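Lay the Table Before You Touch the Program

I have looked after the small parts cell at our Grarstead shop long enough to have opinions about it, and the one I hold most dearly is a plain one: most of what people call robot trouble is table trouble. When the Gekum line first came in we spent 16 days fussing with speeds and grip settings (I was as guilty as anyone, and I enjoyed it!), and all that while the bins were set down wherever there happened to be room.

A good friend at Fetance likes to tell me that a clever enough arm shouldn't care where its bins are. Maybe so. But I care, and so does whoever has the night shift in November and has to put everything back after a cleaning. These days I set the bins first, give each kind of part its own, and leave the middle for the tray. Then I go through the wires, slowly, with a cup of coffee, turning the leads so they don't tangle with their neighbors. It takes me more than 2 cups some mornings, and I don't begrudge a drop.

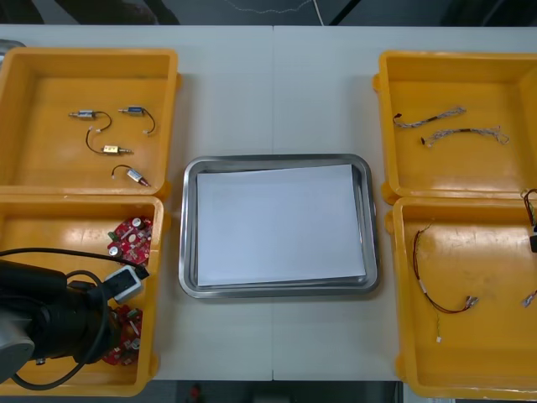
Solenoids, circuit boards and wire harnesses in their yellow bins, with the paper-lined tray between them.

I'd gladly give up a new gripper for another hour a week of that kind of fussing, and I've told the office so.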